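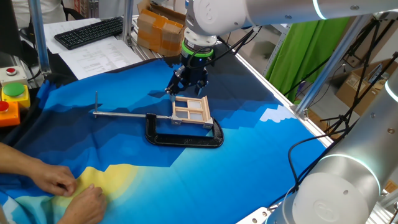 # Barnton shed, dock and loading walkround

Done Sunday, September 4, 2022, while the place was quiet. I've gone through the usual sheet and typed up my scribbles under each line, so apologies for the rambling. Anything marked OPEN wants somebody's name against it before the Monday trucks.

## Dock doors and levellers

- [x] **Doors open and close fully.** All fine. Door 6 still groans on the way up but it gets there, and the safety stop worked both times I tried it.
- [ ] **Leveller lips free of damage.** OPEN. Door 4 has a bent corner on the left, same one I moaned about last time. It's a trip edge for anyone walking a pallet truck back empty. I've put yellow tape on it, which helps a bit.
- [x] **Wheel chocks at every bay.** Present, and the chains are on too! Somebody listened.
- [x] **Bay lights.** Working. Bay 2's arm is floppy, so you have to hold it where you want it.

## Build-up area

- [x] **Roller beds turning freely.** Good. Two rollers near the scales were stiff with old shrink wrap, so I cut it out while I was there.
- [ ] **Nets and straps in date and undamaged.** OPEN. I went through 67 straps and pulled 6 of them for frayed stitching. They're in the red bin by the cage -- please don't fish them out again because you're short on a Friday night.
- [x] **Pallet edges and base plates.** One Kevero pallet has a dented rail. It's tagged and stood against the back wall, waiting for them to collect it.
- [x] **Weighing scale sticker valid.** Runs to December. I've asked for the visit to be booked early this time.

## Dangerous goods cage

- [x] **Cage locked, key signed for.** Yes and yes.
- [x] **Labels facing out.** All except one Renaud carton, which I turned round.
- [ ] **Spill kit complete.** OPEN. The gloves have gone. They always go. Pads and granules are full.
- [x] **Lithium battery freight kept apart.** It is, though the floor line is so worn I had to crouch to find it. Worth a tin of paint before winter.

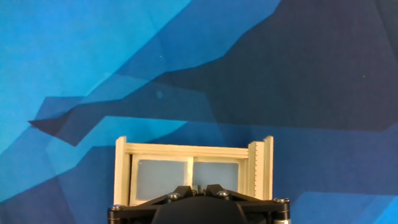
*Blue patterned fabric, close up*

## Forklifts and pallet trucks

- [x] **Daily check cards filled in.** Mostly. Truck 3 has a gap on the Wednesday late shift, and I'll have a word.
- [x] **Horns, beacons, seat belts.** Tested the lot. The horn on truck 1 is loud enough to wake Barnton village.
- [ ] **Forks within wear limit.** OPEN. Truck 2 is inside the limit but getting close, so I'd like the engineer to measure it properly before we lean on it for the Christmas peak.
- [x] **Charging area clear.** It was once I'd moved a stack of Binder cartons off the walkway. That's the third month running, so could the late shift find them another home?

## Fire and people

- [x] **Extinguishers in place, pins in.** Good.
- [x] **Exits clear.** Good, and the one by the canteen opens much more easily since the hinge was done.
- [ ] **First aid box stocked.** OPEN. We should have 32 plasters in the main box and I found a lot of empty wrappers. Order's gone in.
- [x] **Walkway markings.** Fine indoors. Outside, between the gate and the office, they've nearly vanished -- I'd call it a pass today and a fail in fog.

Next walkround in 30 days. If you fix one of the open ones before then, put your initials on the paper copy by the kettle and I'll tick it off.

Špela Kneževič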